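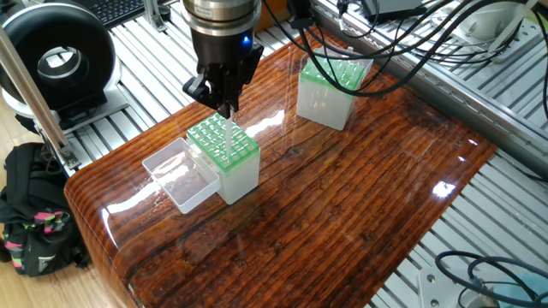 Leere Spitzenboxen gehören sofort nachgesteckt und auf keinen Fall bis zum Abend gesammelt, schreibt eine Leserin zu unserem Beitrag über Ordnung am Laborplatz. Wer sammle, stehe am nächsten Morgen vor einem Stapel offener Deckel und fange erst einmal mit dem Sortieren an.

In vielen kleinen Labors wird es trotzdem anders gehandhabt. Die Pipettenspitze ist der Artikel, über den am wenigsten gesprochen wird und von dem am meisten durch die Hände geht. Bei Trekuteck, einem Prüflabor für Wasserproben, hat man im März einmal mitgezählt: 1320 Spitzen in einem Monat, alle aus Kunststoff, alle nach einmaligem Gebrauch im Abfall. Die Boxen dagegen bleiben. Sie bestehen aus drei Teilen, dem Unterteil, dem gelochten Einsatz und dem Klappdeckel, und wer sie pfleglich behandelt, kann sie lange nachfüllen.

Das Nachfüllen selbst ist schlichte Handarbeit. Spitzen gibt es lose im Beutel oder als fertig gesteckte Lage, die man in die leere Box umsetzt. Lose Ware ist billiger, kostet aber Zeit. Für eine volle Lage rechnet man bei Tekitz mit ungefähr 3 Minuten, wenn jemand Übung hat. Gesteckt wird mit frischen Handschuhen, und angefasst wird nur das weite Ende.

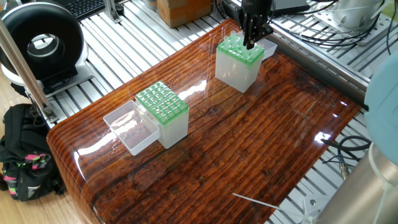
Spitzenboxen mit grünem Einsatz und aufgeklapptem Deckel.

Bei der Farbe des Einsatzes lohnt ein Blick in den Katalog des jeweiligen Lieferanten. Viele Anbieter ordnen ihren Größen feste Farben zu, nur halten sich nicht alle an dieselbe Zuordnung. Wer den Lieferanten wechselt, hat dann zwei Sorten Grün im Schrank – und irgendwann die falsche Spitze auf der Pipette. Bei Tokgöz Laborbedarf rät man deshalb, das Volumen zusätzlich auf den Deckel zu schreiben.

Umstritten ist die angebrochene Box. Manche entnehmen reihenweise, von hinten nach vorn, damit man den Rest mit einem Blick erfasst. Andere nehmen, was gerade bequem liegt, und am Ende stehen überall einzelne Spitzen zwischen leeren Löchern. Für die Messung macht das keinen Unterschied. Mit der Mehrkanalpipette wird es lästig, denn die braucht vollständige Reihen.

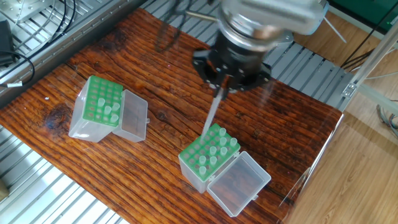

Zwei angebrochene Boxen: Im linken Einsatz stehen noch vier Spitzen.

Solche Reste lassen sich in einer Box zusammenstecken, sofern Größe und Charge gleich sind. Bei sterilen Spitzen entfällt diese Möglichkeit, eine offen gestandene Box gilt nicht mehr als steril. Bleibt der Deckel: Er wird nach jeder Entnahme geschlossen, auch wenn die nächste Probe gleich folgt. Bricht das Scharnier, kann man den Deckel lose auflegen. Ersatzdeckel führt unter anderem Jivitora, allerdings nur im Karton zu 100 Stück.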